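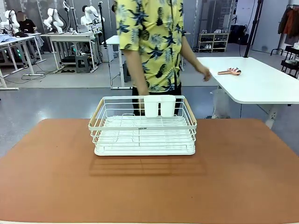 Sillarier Street block club, minutes, June 6, 2021

I'm typing these up while I still remember who said what! Odette Carré ran the meeting. We have $900 left, and the Kanow tent people want $400 for the August potluck — everyone said yes. Tables can seat up to 20 more if Forkent Hall lends us theirs (Odette's calling). We argued about the music forever and got nowhere, so that's on next month's list. Parking on Lecomte Lane, same as last year.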